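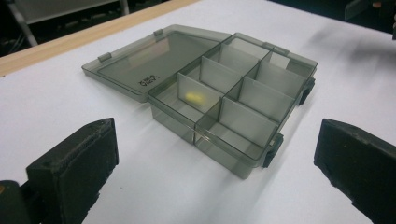
Mustent Robotics Club – Sorting Box Project

Posted 2021-04-16 by Shiela Rivera
14 shares | 3 comments

The sorting box task is the second manipulation unit of the club year. Students work in pairs with a hand-held two-finger gripper and a compartment box on a white table. Each pair records 20 demonstrations, and the recordings are used to train the placement policy the club will enter in the Dobre student round in December. Vasylyna Didenko wrote the task sheet and maintains the scoring script.

Start position

Six compartments, two rows of three. One small yellow piece in a corner cell, lid folded fully back, fingers open. The cell is logged by row and column before each recording starts.

Approach

The box stands farther out here and the fingers are again wide open. Tinted walls overlap from a low angle, and the dividers are harder to separate from one another. Pairs are asked to include at least 4 low approaches in each set. 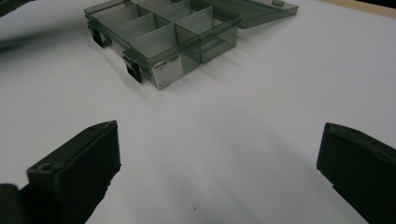
Scoring

A placement counts when the piece rests on the floor of the target cell and the box has moved less than some 3 mm. Contact with a divider is logged but carries no penalty. Dropped pieces are repeated once – after that the run is scored as a miss.

Task sheet revision 2 is in the Ivside folder. Pairs still using the first revision should check the cell numbering, as rows and columns were swapped.

3 comments | Share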